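Reference > Games and Pastimes > Board Games > Chessboard

Chessboard

A chessboard is the square board on which chess is played. It has 64 squares in eight rows and eight columns, colored alternately light and dark. The same pattern is used for checkers in the United States and several other countries, and many boards are sold for both games. The term covers everything from folding cardboard boards to inlaid tables.

Layout and terms

The columns of a chessboard are called files and the rows are called ranks. In the notation now used almost everywhere, files are lettered a through h from White's left and ranks are numbered 1 through 8 from White's side. Each square is named by its file letter and rank number. The board is placed so that each player has a light square at the near right corner. White's queen then begins on a light square and Black's queen on a dark one.

The area outside the squares is called the border or margin. On many boards the letters and numbers are printed there. Tournament players who write down their moves often prefer a marked border, while makers of decorative boards tend to leave it plain. Some boards have no border at all and end at the outer squares.

History

The board is older than the checkered pattern. Chaturanga, the Indian game from which chess is generally thought to descend, was played on a board of 64 squares called the ashtapada, which had been used earlier for a race game. Its squares were all one color, and certain squares carried crossed marks. The marks had no use in chaturanga.

The game passed through Persia and the Arab world, where players used plain boards and sometimes cloths ruled with lines. A cloth could be rolled up and carried. Checkered boards came into use in Europe in the Middle Ages. Two colors made diagonal lines easier to see, which became more useful after the late 1400s, when the bishop and queen gained their modern long moves.

Folding boards were common by the 1700s. Some were made as shallow boxes that held the pieces when closed, often with a backgammon board on the inside. Cheap printed boards on card or pasteboard spread in the 1800s along with boxed games for the home.

Materials

Wood is the usual material for better boards. Walnut and maple are a common pair in North America. A wooden board may be made from solid strips glued together, cut across, and glued again, or from thin veneer laid over a core. Solid boards can warp if the air in a room is very dry or very damp. Veneered boards are more stable but are harder to repair once the surface is chipped.

Vinyl roll-up boards are standard in schools and clubs in the United States. They are cheap and can be wiped clean. A new one that has been stored rolled may need to lie under a weight before it sits flat. Silicone boards fold without creasing but pick up lint. Stone, glass and metal boards are mostly sold as gifts, and glass boards can be hard to play on under bright lights.

Regional makers have sometimes had a recognizable style. The workshop of Florian Baumgartner in Hollenstein made boards of pear and smoked oak with a raised rim, and at its busiest turned out 90 a year. In Multau, boards were sold mainly as tabletops without legs, to be fitted by a local carpenter. The Idirex folding board, a hinged pressed-card model with a cloth spine, was sold by mail and is still found in secondhand stores. Later Idirex boards have a paper spine and are less sought after.

Color

Black and white squares are common in printed diagrams but less so in actual play, where strong contrast can tire the eyes over a long game. Green with white or buff is widely used for club boards. Brown and cream are typical of wooden ones. Blue and red boards are also sold, mainly for school use.

Dark pieces are easiest to see when they differ in shade from the dark squares. For this reason brown or black pieces are often paired with green boards.
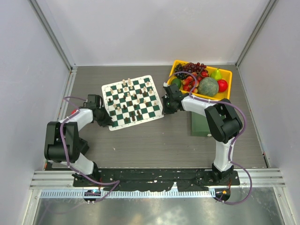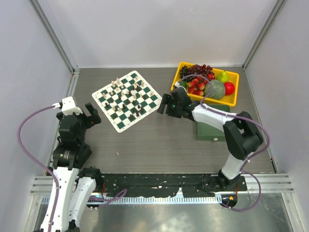
Green and white chessboard on a gray tabletop.

Size

The size of a board is usually given by the width of a single square. Tournament squares are normally between 2 and 2.5 inches wide. As a working rule, the base of the king should fill a little over three quarters of its square. Pieces that are too large for the board crowd each other in the opening, and pieces that are too small look lost and are easily set down between squares.

Travel boards may have squares under an inch wide, with magnets or peg holes to hold the pieces. Garden boards are set into paving or laid out as mats. The one in the public park at Culesari has stone squares 13 inches wide and is open from May until the first frost.

Care

Wooden boards should be kept out of direct sun, which fades the dark squares unevenly. A dry cloth is enough for most cleaning. Wax can be used on oiled boards but should not be put on a lacquered surface. Felt on the bases of the pieces reduces scratching and should be replaced when it wears through. Vinyl boards should be rolled with the printed side out, as this helps the edges lie down when the board is next used.

See also: Checkers; Chess notation; Chess set; Game table

Contact the editors | Copyright and reuse | Back to top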